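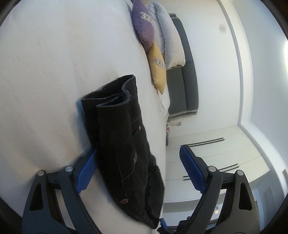 Folding jeans so they stand up in a drawer
Laundry and Closets board
Started January 12, 2018

drawerliner
I'm redoing my dresser so everything stands on edge. T-shirts were easy. Sweaters are fine if I don't pack them too tight. Jeans are the problem. Mine are mostly black denim, medium weight, a little stretch, and when I fold them into a bundle and set it upright on the bed it holds its shape for a minute and then the lower part starts to sag. The pockets slide out of line and the waistband end gets lumpy.

What I do now: fold in half leg over leg, fold up from the hem to just under the waistband, then fold in thirds. The dresser is a Jevia with five drawers and the deep ones are the bottom two. Is there a fold that works better, or do I give up and hang them?

patch_pocket
Your fold is close. Two things. Before you start, put your hand in each front pocket and push the lining flat. Then when you fold leg over leg, the crotch seam sticks out in a point. Tuck the point in so the long edge is straight. Most of the lumps come from that point.

oldmill_rd
Hang them. I did the standing thing for a year and the back row always fell over when I took out a pair from the front. Clip hangers by the hem, done.

drawerliner
I have one closet rod and it's already full of coats. I'd like to make the drawer work if I can.

tessellate
Which end are you putting up? If the waistband is on top you've got the button, the rivets and all the thick seams up there and it wants to tip. Turn it over so the waistband is at the bottom. With the leg folds on top you get soft rounded edges and the weight is down low.

drawerliner
I've been doing leg folds up, and it still slumps, but only when it's by itself. I haven't tried it with a full row yet.

tessellate
Then don't judge it on the bed. A mattress gives under it. Test it on a hard floor or in the drawer.

patch_pocket
I disagree about the waistband. I keep mine on top because I can tell which pair it is from the button. All my black ones look the same from the leg end.

tessellate
That's fair if you own a lot of black. I only have one black pair so it doesn't come up.

oldmill_rd
You can also just look at the stitching. Mine have tan thread on one pair and plain black on another.

quiet_hamper
What about rolling? I roll mine from the waist down, snug, and lay the rolls on their side. Takes the same space and nothing falls over.

patch_pocket
Rolling gives me creases across the knee that don't come out until I've worn them half the day. It also takes up more room in my drawers, I measured it once. I got one less pair per row.

quiet_hamper
I don't get creases, but mine have a lot of stretch. Might depend on the denim.

drawerliner
Tried the tucked point and the flat pockets on one pair just now. Better. The long edge is straight, and it stood on the floor without help. It still leans a bit to the side with the fly.

patch_pocket
Button them before folding and zip the fly all the way. If the waistband is open one side ends up thicker.

drawerliner
I had not been buttoning them. Will do that.

ferncreek
For the falling over, use dividers. I bought the Lanik ones, the spring-loaded kind that press against the front and back of the drawer. You move the divider up as the row gets shorter. They need a drawer with solid sides though. On thin drawer fronts they can bow the panel.

oldmill_rd
Or a bookend. Or a shoebox with the lid off. I wouldn't pay for dividers.

ferncreek
Shoebox is too short for jeans in my drawer, the bundles stick up and bend over the edge. Boot box works.

quiet_hamper
Check your drawer height first. Fold to match it. If the bundle comes out too tall, fold in fourths at the end instead of thirds.

drawerliner
Good point, thirds leaves me a little high. I'm going to do fourths for the heavy pairs and thirds for the thin ones, waistband down, and I have a boot box I can cut to fit. The two pairs I wear most can stay folded flat on the shelf.

tessellate
Put the heavy ones at the back. They hold up the rest.

oldmill_rd
Still say hang them.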